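Zilgate Community Lunches – progress report to the Koller Fund

27 January 2023
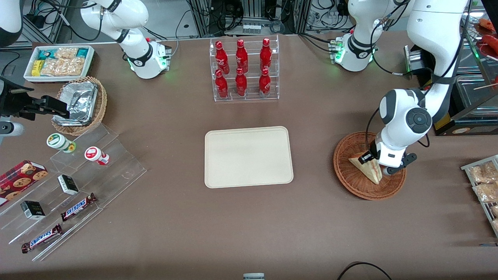

A sandwich in the basket, with drinks and other snacks on the table.

Hello all, and thank you for being patient with me. I know this was meant to reach you before the holidays, but the boiler at the hall had other ideas and I spent most of that fortnight on the phone instead of at my desk. I've tried to stick to the headings you sent, although I've wandered off them here and there.

Where we've got to

You gave us 3000 pounds to get a weekly lunch going at Zilgate for people who live on their own or who don't get out much. We started in July, and apart from the boiler weeks we've opened every time we said we would. I was nervous about the summer start (everyone told me to wait for autumn, when people want feeding) but I'm so glad we didn't wait! The good weather meant people would walk up just to have a nosy, and quite a few of them stayed and kept coming once it turned cold.

The shape of the thing has changed a bit from what I put in the application. I'd planned a hot meal each week, two courses, everybody sitting down at once. We did that for the first month and it was lovely but it nearly finished us off. The kitchen has one small oven and a hob with a dodgy back ring, and the people cooking never got to sit and talk to anyone. So now we do a hot lunch every other week and a cold one in between – sandwiches, crisps, a bit of fruit, something sweet, and plenty of tea. I did worry you might see that as a step back. The cold weeks are at least as busy as the hot ones, though, and they're a good deal noisier, as people get up and move between tables instead of waiting for their pudding.

The money

Most of it has gone where I said it would. Hall hire is the biggest chunk and it's paid up until the end of the spring. Food has cost more than I budgeted for, and I don't suppose that will surprise anyone who has bought butter lately. I've made up the difference by spending less on printing. We had one batch of leaflets done and then never needed another, as the surgery put us on its noticeboard and word got round from there.

I bought a second-hand hot water urn out of the equipment line. It's a big ugly thing and it takes an age to heat up, but once it's going we don't have to keep boiling kettles, and the hall's electrics are much happier. I also bought 4 folding tables, which I'd put down as 5 in the application. There's a good one that lives in the hall cupboard and we've been told we can use it, so I've moved that bit of money across to food. I hope that's all right. If you'd rather I had asked first, please say and I will next time.

The receipts are all scanned and I'll send them separately. Two of them are very faint, so I've written the totals on in pen.

Getting people here

Transport is still the hard part and I want to be straight with you about that. The bus along the main road was cut back in the autumn and the one that's left drops people at the bottom of the hill. It's fine if you're steady on your feet and no good at all if you aren't. We've been doing lifts in our own cars, and it works up to a point, but it means somebody is always out driving when they could be laying tables, and if a car is off the road we have to ring round and let people down.

I've been talking to Stera, the community minibus people, about sharing their vehicle. They have a gap in the middle of the day when it sits in their yard between school runs. They'd want us to pay for fuel and a share of the insurance, and we'd need one of our own lot to do their driver training. I haven't signed anything. The last I heard they were waiting to hear back from their insurer, and I'm ringing again next week.

What people have told us

I did a little feedback sheet as you asked, and most people filled it in, though a few used it to write down recipes. The thing that came up again and again was the length. People would like us to stay open longer in the afternoon, and several said they only begin to feel settled when we start stacking the chairs. So we've added an extra hour on the cold weeks, when there's less washing up to get through.

The other request was for something to do after eating. We tried a quiz, which went down well with half the room and rather badly with the other half, and we tried a box of old board games. The box was the winner. There's a game called Plutosus with little paper banknotes and rules that seem to change depending on who is explaining them, and there is now a regular table for it that gets quite heated. I've had to tape the board together down the middle. It does mean that people who were very quiet in the summer now have an excuse to shout at one another, and I count that as progress even if I can't put it in a chart for you.

We also had some grumbles, and it's only fair to pass them on. The hall is draughty by the side door. The toilets are a long walk from the main room. The coffee was described by one person as "brown", and we've changed the brand.

Things that went wrong

The boiler, obviously. We were shut for 3 weeks in all. I rang everyone on the list to tell them, and for some of them I rang more than once, just for a chat. I'd like to do something better if it happens again, and the library has said we could use their back room for a cold lunch as long as we bring our own cups.

I also got the food labelling wrong early on. We were putting allergy cards out for the hot meals and forgetting them for the sandwiches. No harm done, but it was pointed out by someone who can't have egg, and she was quite right to be cross. There's now a card with every plate and basket, and a sheet on the kitchen wall to tick before the doors open.

What's next

Between now and the end of the grant I want to sort out the minibus one way or the other, get two more people through their food hygiene certificate so that we aren't stuck when someone's poorly, and try one lunch on a bank holiday. Several people said those are the longest days of the year for them, and the hall is free anyway.

I'd also like to talk to you about what happens when the hall hire runs out. We've started putting a tin out for donations, and it pays for the tea and milk with a bit left over, but it won't cover the rent. I've got some rough sums I can bring along if you've got time for a call, or you'd be very welcome to come up and have lunch with us. Cold weeks are easiest for parking. Just let me know beforehand if there's anything you can't eat, and I'll write you a card.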